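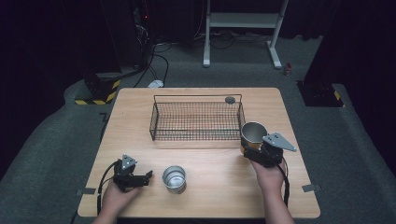

Station 2, both grippers in hand, banded cup over the wire basket.

Search the workshop pages Go

Bench checks for the two-handed gripper rig
Posted by Helmi Koivisto, September

I walk through these before anyone picks up a gripper. Comments are mine unless initialled.

1. Table stands level and doesn't rock. OK. It rocked last month and we blamed the software for 2 evenings.

2. Tape strips on the left and right edges stuck down. OK, though both poke out past the wood and will catch a sleeve sooner or later. Trim.

3. Gripper cables free to move through full reach. PASS WITH GRUMBLING. The left one loops down along the table edge, which is fine until you step back in a hurry. The right one follows the forearm and behaves itself.

4. Jaws open and close fully, nothing pinched. OK. Raimo tested with a pencil. We are short one pencil.

5. Mounting plates tight on both grippers. Right one had a loose screw, now done up. Please stop using the Durent screws, they are made of cheese.

6. Cups free of dents and sharp rims. OK. Plain steel and the one with the orange-gold band both fine to handle. Neither is to be used for coffee, Aleksi.

7. Wire basket: no broken ends. OK. Run a finger round the rim, slowly. The dark disc in the back corner goes back on the shelf after the session.

8. Floor behind the table clear. FAIL. Cables all over the carpet under the white stand, plus a small white thing lying in front of them waiting for a heel. Also something red and white standing by the curtain. If it's a drink, it's in the wrong room.

9. Hazard tape on the black pedestals in place. OK. Best kept item on the whole list.

10. Curtains well away from anything warm. OK.

11. Stop button reached from the front of the table without leaning. OK, 4 tries out of 4.

12. Session log filled in. Form 94 is the old one. Use the Porik sheet.

Result: usable once item 8 is sorted. Recheck at 22:00, or whenever Raimo stops talking.

Comments

Aleksi Jääskeläinen: It was one coffee.

Seija Partanen: Floor cables now bundled. I'd like cable covers before anybody else gets a key.

Osamu Kamata: Which Porik sheet? There are two in the drawer and one is a shopping list.

Helmi Koivisto: The one without onions.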